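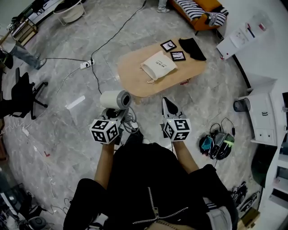 그림 3. 거실형 공간에서 양손에 핸드헬드 그리퍼를 쥔 작업자. 각 그리퍼 위에 마커 큐브가 달려 있다. 머리 위치에서 촬영.

읽는 시간 9분

4. 수집 키트의 현장 평가

4.1 평가 대상과 구성

이 절에서는 Cendonon 핸드헬드 수집 키트를 주거 환경에서 사용한 결과를 다룬다. 평가한 키트는 그리퍼 한 쌍, 머리 장착 카메라, 기록용 소프트웨어와 정합 서비스로 이루어진다. 3절에서 비교한 원격 조종 방식과 달리 로봇 본체를 현장에 들이지 않으며, 작업자가 그리퍼를 직접 손에 쥐고 동작을 수행한다. 기록된 궤적은 정합 서비스를 거쳐 로봇 팔의 말단 좌표로 변환된다.

각 그리퍼의 위쪽에는 흑백 기준 마커가 여러 면에 인쇄된 흰색 큐브가 얹혀 있고, 큐브 윗면에는 작은 표시등이 켜져 있다(그림 3). 머리 카메라가 마커를 보는 동안에는 큐브의 6자유도 자세가 영상에서 바로 계산된다. 마커가 보이지 않는 구간은 그리퍼 내부의 관성 센서 값으로 보간한다. 제조사 설명서는 보간 구간이 길어질 경우 시연을 다시 기록하도록 권하고 있으나, 허용 길이를 명시하지는 않았다. 우리는 2초를 상한으로 정하고 이를 넘긴 시연은 모두 제외하였다.

4.2 수집 환경

수집은 Udport의 시험 주택과 Pivwood의 임대 사무 공간에서 진행하였다. 두 곳 모두 가구 배치를 수집에 맞추어 바꾸지 않았다. 그림 3의 공간에는 모서리가 둥근 낮은 목재 탁자가 있고, 탁자 위에는 흰 천 주머니와 접힌 검은 천, 검은 테두리의 작은 카드 액자가 놓여 있다. 바닥은 흰 무늬가 있는 회색 대리석 타일이며, 흰색 멀티탭과 여러 가닥의 케이블이 바닥에 깔려 있다. 작업자 외에 다른 사람의 다리와 발도 시야 위쪽에 들어온다.

이러한 조건은 자세 추정에 두 가지 영향을 준다. 첫째, 광택이 있는 바닥의 반사광이 마커 검출기의 이진화 단계에서 잘못된 윤곽을 만든다. 둘째, 주변 사람의 움직임이 배경 특징점에 섞이면 머리 카메라의 자기 위치 추정이 흔들린다. 첫째 문제는 노출 시간을 고정하여 대부분 줄일 수 있었다. 둘째 문제에 대해서는 소프트웨어의 동적 영역 제거 기능을 켜고 끈 상태를 각각 기록하였는데, 켠 상태에서는 처리 시간이 늘어나는 대신 궤적의 끊김이 줄었다.

4.3 절차

작업자는 Gangadharan Nambiar와 Ketill Toft가 맡았고, 보정은 Birthe Þrastardóttir가 담당하였다. 매 회차는 보정판을 이용한 카메라 보정, 양쪽 그리퍼의 개폐 범위 측정, 시연 기록의 순서로 진행하였다. 한 회차는 45분으로 제한하였다. 예비 수집에서 이보다 오래 진행하면 손목을 비트는 동작의 속도가 눈에 띄게 떨어졌기 때문이다.

과제는 탁자 위 물건 옮기기, 천 접기, 주머니에 물건 넣기, 서랍 여닫기로 구성하였다. 시연 시작과 종료는 음성 명령으로 표시하였다. 주변 대화가 명령으로 인식된 구간은 후처리에서 수작업으로 지웠다. 작업자에게 동작 경로는 지시하지 않았고, 두 큐브를 서로 가리지 않게 하라는 점만 알렸다.

4.4 결과

모두 1,253개의 시연을 기록하였으며, 그중 1,023개가 품질 기준을 통과하였다. 제외된 시연의 원인으로는 마커 가림이 가장 많았고, 시작 표시 오류와 저장 실패가 그 뒤를 이었다. 마커 가림은 천 접기에 집중되었다. 양손을 몸 가까이 당기는 동작에서 팔뚝이나 소매가 큐브를 덮는 경우가 잦았고, 두 그리퍼가 겹칠 때에는 한쪽 큐브의 검출이 끊겼다.

서랍 여닫기에서는 다른 종류의 오차가 나타났다. 작업자가 몸을 숙이면 머리 카메라와 큐브 사이의 거리가 짧아져 마커 일부가 화각을 벗어난다. 보간으로 이어진 궤적은 겉보기에 매끄러웠으나, 손잡이를 잡는 순간의 위치가 시연마다 어긋났다. 해당 구간은 학습 자료에서 낮은 가중치를 주었다.

저장 실패는 전부 초기 펌웨어를 쓰던 회차에서 발생하였다. 11월에 배포된 갱신판을 설치한 뒤에는 같은 오류를 관찰하지 못했다. 다만 갱신 이후의 회차는 Pivwood에서만 진행하였으므로, 장소의 차이를 분리하여 판단할 수는 없다.

4.5 사용성

두 작업자 모두 그리퍼의 무게중심이 손보다 위에 있다고 평가하였다. 큐브가 상단에 있어 손목을 옆으로 기울일 때 돌아가려는 힘이 느껴진다는 것이다. Toft는 좁은 틈에 손가락부를 넣을 때 큐브가 먼저 가구에 닿는 점을 가장 큰 불편으로 꼽았다. Nambiar는 개폐 조작의 반응에는 만족하였으나 케이블 정리에 시간이 많이 든다고 적었다. 준비와 정리에 걸린 시간은 회차별 편차가 커서 평균을 제시하지 않는다.

정합 서비스는 업로드 후 결과를 받기까지의 대기 시간이 일정하지 않았다. 결과 파일에는 프레임별 신뢰도가 포함되지만 보간 구간과 실측 구간을 구분하는 표지는 없다. 우리는 원본 영상에서 마커 검출을 다시 수행하여 이 표지를 만들었으며, 사용한 스크립트는 부록 B에 실었다. 같은 방식의 평가를 계획하는 연구실이라면 원본 영상을 보관할 저장 공간을 미리 확보해 두어야 한다.

4.6 한계

작업자가 두 명이고 모두 오른손잡이여서 손 크기나 주로 쓰는 손에 따른 차이는 살피지 못했다. 키트도 한 벌만 사용하였다. 개체 간 보정 편차는 Thorlacius 키트와의 교차 비교를 다루는 5절에서 일부 논의한다.

관련 항목
- Hedegaard, Kragh: 마커 가림 조건에서의 손목 자세 보간
- Thorlacius 그리퍼의 개폐 범위 보정 절차
- 주거 환경 시연 자료의 품질 기준 비교
- 부록 B: 마커 재검출 스크립트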